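# Folding on the bed

*Home and Household, April issue*

Few households in the Ardale area have a table they can give over to laundry. The kitchen table, where there is one, is needed for meals, and the ironing board is too narrow for anything wider than a shirt sleeve. Most clean washing is therefore carried to a bedroom and folded on the bed. The practice is so common that it is seldom mentioned in household guidance, which tends to assume a utility room with a worktop.

This feature looks at the bed as a place of work. It draws on letters received after our winter article on drying clothes indoors, and on the household skills sessions run at the Abdella Centre, where folding has been taught as part of the moving-in course for new tenants.

## A surface at the wrong height

The first difficulty is the back. A bed is low, and a person standing over it must bend from the waist each time a garment is turned. A worktop allows the arms to do the work; a mattress asks it of the spine. The Abdella course recommends kneeling on a cushion at the side of the bed, or sitting on the edge with the washing to one side and the clear space to the other. Tenants who fold while standing are advised to stop after 20 minutes, whether or not the load is finished.

The second difficulty is softness. A mattress gives under the hand, and a crease pressed into a garment on a mattress will not be as sharp as one pressed on wood. For jumpers and towels this is of no consequence. For shirts it matters more, and the course suggests that a large tray or a firm board be laid on the bed and the collars done on that.

Against these drawbacks the bed offers a great deal of room. A double mattress will take a bath towel opened to its full size with space left over for the pile. It is also clean, or ought to be, and it has the useful property of having to be cleared before anyone can sleep in it. Several correspondents regarded this last point as the chief merit of the whole arrangement. Washing left on a chair may stay there until it is worn. Washing left on a bed must be dealt with by eleven at night.

## Making the bed first

There was wide agreement that the bed should be made before any folding begins. A duvet bunched at one end takes up half the working area and hides socks. The course teaches that it should be removed altogether and the fitted sheet pulled flat, so that the folder has something close to an even plane.

Sheets with a printed pattern were discussed at more length than the editors had expected. A busy print can make small pale items hard to find, but it can also be put to use. A motif that sits in a fixed position gives the eye something to line up against, and a towel laid square to it will be folded squarer than one laid on plain cotton. Hearts, suns and stripes will all serve. So will the border at the edge of the sheet, where the manufacturer has provided one. 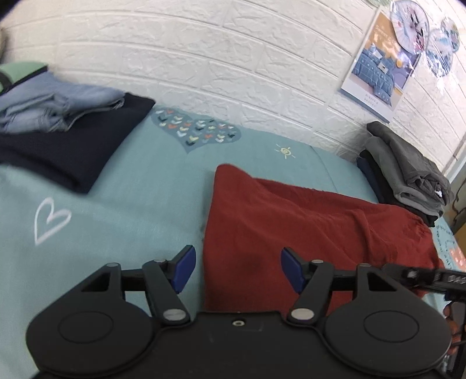 A folder who works with such a mark soon ceases to look for it. The hem goes to the same place each time, the sides come in, and the pile that results is of an even width without any measuring. The method taught at Abdella has only 3 movements for most garments: the sides to the middle, the bottom to the top, and a half turn to place the closed edge towards the person. The closed edge matters in a cupboard, where it can be gripped and drawn out without disturbing the garments on either side.

Thicker pieces need a different approach. A heavy sweatshirt folded into thirds becomes a ball, and will push over anything set on top of it. It is better folded once down the middle, with the sleeves laid along the body, and then once across. The fold should be smoothed with the flat of the hand from the centre outwards. Hoods are laid down last and tucked in if they will go.

Cuffs cause more trouble than they deserve. Left loose, they work their way out of the side of the pile and catch on the shelf above. They may be turned back on themselves before the sleeve is laid down, or slipped inside the body of the garment. Either will do, provided that the same thing is done each time.

## The order of the pile

On the building of piles our correspondents were divided, and some were firm. The teaching at Abdella is that the darkest and flattest garments go down first and the largest last. The advantages are practical. A flat base does not rock, and a broad garment laid over the top covers whatever irregularities have collected underneath. A rust-red top laid over charcoal, grey and black makes a respectable stack even if the edges in between are not quite true.

The opposite view has its supporters. In the Jalley flats, where the cupboards are deep and the shelves set far apart, tenants are more inclined to put the largest piece at the bottom and to finish with the small ones. The pile that results is shaped like a low pyramid and can be lifted by its base. It also leaves the small items visible, so that a vest can be taken without unpacking the shelf.

A third group sorts by day of use and disregards size entirely. What will be needed tomorrow goes on top. This is perhaps the most sensible system for a household with children, but it requires that somebody know on washing day what will be wanted in the morning.

Whichever order is chosen, the pile should be kept low. The course sets a limit of 5 garments for anything that must be carried through a doorway. Taller piles may be built where they are to remain on the bed until the drawer beside it has been opened, though a mattress is not a steady base and anyone who sits down on the far side will discover the consequences.

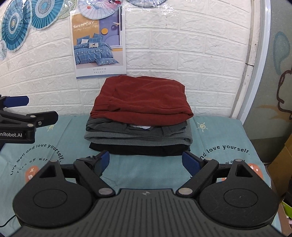

Too much is made of the order, one reader wrote to us in reply to the winter article, and not enough of where the pile is going. She had folded for years to suit the bed, she explained, building a handsome stack in the middle of it, and had then taken each stack apart at the wardrobe because the shelf was narrower than her folding. "I cut a piece of card to the width of the shelf and kept it under the mattress," she wrote. "Everything is folded to the card now, towels as well."

The editors have since tried the card and can recommend it. Stiff card from the back of a shirt packet is too small for adult jumpers; the side of a removal box is better. It should be marked with the name of the shelf it belongs to, as households with more than one wardrobe will need more than one card.

## Storage at the bedside

A folded pile has a short life if there is nowhere to put it. The newer homes at Jalley were fitted with built-in wardrobes, but in the older Ardale properties tenants must generally supply their own furniture, and the bedroom wall is often taken up by a radiator or by the bed itself. Where the bed stands hard against the wall, the folder can work from one side only, and it is worth keeping the wall side for finished piles. They are less likely to be knocked there, and the wall will hold up a pile that has begun to lean.

Care should be taken with textured walls. Raised finishes, including those moulded to look like brickwork, hold dust along their ledges, and a dark jumper pushed against one may pick up a pale line. A soft brush run along the wall every month or so is enough to prevent this.

Drawers beneath the bed are the obvious answer for those who can fit them. The Alloso range, which the Abdella Centre keeps for demonstration, runs on castors and takes garments up to 70 centimetres in length laid flat. Tenants who borrowed a drawer for a trial reported that it was good for bedding and jumpers and poor for anything worn daily, as it had to be pulled fully out to reach the back. Garments stood on edge, with the closed fold uppermost, were much easier to find than garments laid in piles.

Lidded boxes were less popular. A lid invites other things to be put on it, and the clothes inside are then forgotten until the season has passed.

## Points from the course

The following notes are reproduced from the handout given at Abdella.

- Let clothes come fully dry before folding. A waistband or a seam should be felt between finger and thumb, as these dry last.
- Strip the bed of its duvet and pillows, and pull the sheet flat.
- Turn everything the right way out before the first fold is made.
- Fold like with like. Towels should not be mixed with clothing in the same pile.
- Put odd socks in one place and leave them until the end.
- Carry low piles with one hand beneath and one on top.

The handout closes with a short passage on fitted sheets, which has been revised more often than any other part of the course. The present version advises tenants to tuck the corners into one another, lay the sheet on the bed with the elastic uppermost, fold the elastic in so that the edges are straight, and proceed as for a towel. Those who find this difficult are told that a fitted sheet may be taken off, washed, dried and put straight back on the same bed. The folding sessions resume at the Abdella Centre in September, and places may be booked at the front desk.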